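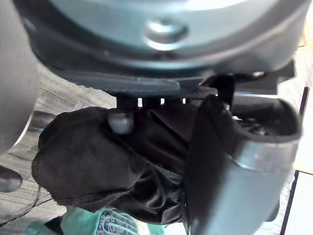 Wrist camera view, Ruvunix gripper with black fabric item against the finger, patterned teal fabric beneath.

Workshop notebook – Devholm evaluation bench
Entry of 22 Aug 2022
Subject: Ruvunix gripper kit, supplied by Skulis on loan, soft goods portion of the review

The kit remains under review for possible purchase. The rigid object portion was closed in the previous entry and is not repeated here. The present entry covers fabric handling, the wrist camera, and the condition of the documentation.

Setup. The gripper was installed with the adapter supplied in the kit. The adapter seated correctly at the second attempt; the first failed because the alignment mark in the printed guide is shown on the wrong side. The guide should be corrected by hand until Skulis issues a new one. Finger force was left at the factory value for the first series and lowered by 2 steps for the second. The Mahuika control software was used throughout, with logging on.

Fabric series. Each series consisted of 12 attempts on mixed soft items laid over one another. At the factory setting the gripper took hold of thick, folded material without difficulty. Thin material lying flat was less satisfactory, and in 3 attempts the fingers closed without holding anything. With the force lowered, heavier items slipped during the lift. The factory setting is therefore to be used for all further fabric work unless otherwise noted.

A seam or thick fold between the fingers is reported by the software as a completed grip, even when most of the item is hanging free. This is a matter of how the grip signal is defined and should be raised with the supplier. Until it is resolved, the grip signal is not to be used as the sole measure of success in our tables. Results above were judged by a person standing at the bench.

Wrist camera. The view takes in the underside of the housing, the black plate, and a finger at the right. A large part of the upper image is occupied by the housing. The supplier's sheet mentions this and offers a longer camera bracket as an option. We have not tried the bracket and have no opinion on it as yet. Small items are hard to follow once they are close under the plate. For large fabric items the view is adequate, and folds and stitching can be made out well enough to label by hand.

Highlights on the metallic parts were noted in a number of recordings. Exposure was set to automatic. A fixed exposure should be tried before any comparison with our present equipment is written up.

Cabling. The routing recommended in the guide does not suit our arm. The cable is long enough, but clips are provided for one route only. Additional clips have been requested. Colleagues using the bench in the meantime are asked to check the cable before starting a run and to keep the working speed at the reduced setting.

Service terms. The offer from Skulis includes a support plan of 2 years, beginning on delivery. Replacement finger pads are listed as consumables and are not covered. The price for pads is given per set, with no statement of how many pads make up a set – clarification requested in writing. Response to our earlier question on calibration took around a week and was complete.

Open points
Grip signal definition, to be put to Skulis.
Thin fabric series to be repeated at factory force with a slower closing speed.
Fixed exposure test.
Longer camera bracket, request on loan if available.
Price and contents of pad set.

The loan runs until January. No recommendation is entered at this stage. The log files for both series are stored in the Devholm folder under the kit name, and the marked copy of the guide is kept in the bench drawer.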